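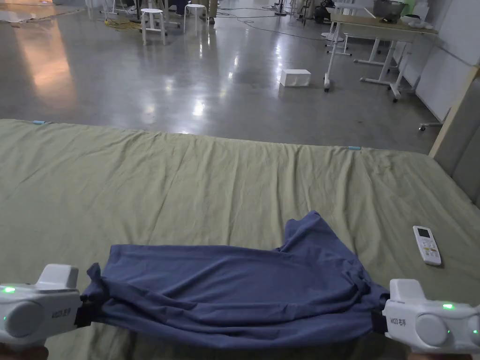

I have folded laundry on a couch, on a kitchen counter, on top of the dryer, on an ironing board that kept folding itself up before I was done, and (one bad summer in Siston) on the hood of my car. So believe me when I say the bed is the only place to do it. A big, flat, made bed with a plain sheet on it and nothing else going on.

The plain part matters more than I expected. For years I had a striped duvet cover, and every time I laid a shirt on it I lost track of where the shirt stopped. Then last August I bought an olive green sheet at Desmet, mostly because it was on the clearance table, and suddenly I could see every edge of everything. Blue shirt on green sheet, perfect. Navy on green, also perfect. White socks practically glow! The only thing that gives me trouble is one old army-type jacket, and that lives on a hanger anyway.

So, T-shirts. I get asked about T-shirts more than anything else on this blog, which tells you how glamorous it is around here. My whole method is to start at the hem. Pinch a corner of the hem in each hand, pull sideways until it goes straight, and set it down while it's still tight. Don't worry about the top half yet! It'll be a big rumpled heap with a sleeve poking up somewhere, and that's fine. Once the hem is straight you walk your hands up the sides, a little at a time, and the wrinkles sort of give up as you go. I used to start at the shoulders like my mother did and I was always chasing a twist down to the bottom.

After that it's sides in, sleeves back, up in half, up in half again. I know there are people who roll. I tried rolling for 14 days and my drawer looked like a bakery case, but I could never find the shirt I wanted, so I went back.

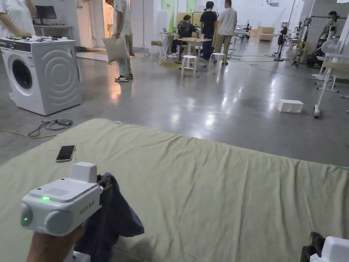

Dark clothes get their own turn, and I save them for last. I used to mix them in as they came out of the basket, and by the end I'd have a black sock stuck inside a navy sleeve and no idea it was there. Holding a navy piece up by one spot and letting it hang in loose folds over the green is the quickest way I know to see what you've got, because on its own in the pile a dark thing is only a lump. Give it a shake, find the hem, and off you go. Same hem rule as before.

I should also say something about all the stuff that ends up on a bed. Phone, remote, glasses, a receipt from three weeks back. I have folded a remote into a sweatshirt and put it away, and we changed channels by hand for two days. My sister-in-law suggested a little tray on the nightstand. I bought one from Primell, and it is a very nice tray, and it currently holds hair ties.

As for the sheet itself, go bigger than you think you need. Mine is cotton with a 200 thread count, nothing fancy, and I like it better than the slippery 500 one I got for the guest bed. On that one the shirts slide around like they're on ice. A little bit of grip in the fabric is your friend. I don't iron it either. Some folks pull theirs drum tight first, but soft creases have never done a thing to my stacks, and if I had to iron a sheet before I could fold a shirt I would own three shirts.
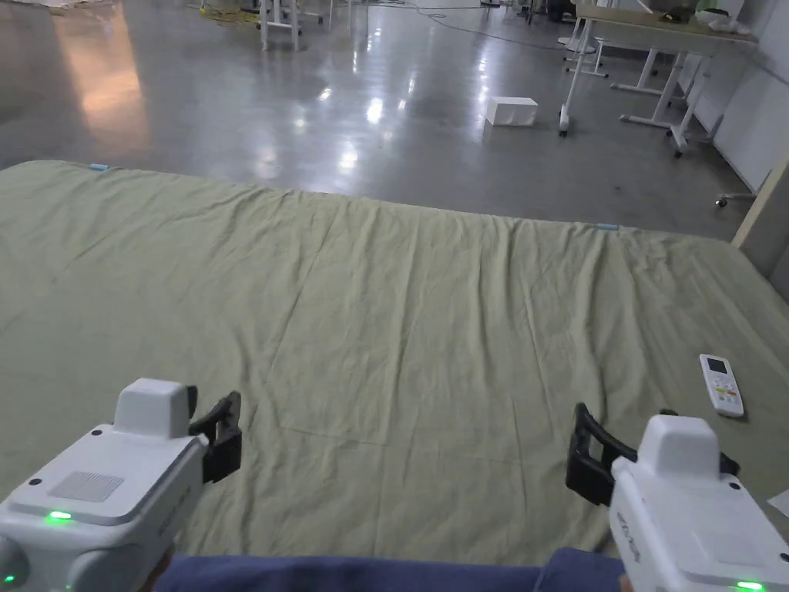
Olive green sheet, wrinkles and all, with its bits of light blue tape on the far edge.

Speaking of tape, get some of the blue kind if you fold a lot. I put two small strips on the edge of mine, and when I've got the sheet square I can see it right away. It peels off without leaving gunk, at least the roll I have from Wollberg does. Take it off before the sheet goes in the wash. I forgot once and spent an evening picking tiny blue crumbs out of the lint trap.

Next up I'm going to try to tackle fitted sheets, which I have put off since I started this blog. I have a king size with worn-out elastic and a very low opinion of my own patience. If you have a way that works, leave it in the comments, and please, not the one where you put your hands in the corners and flip. I've tried it. I ended up wearing the sheet.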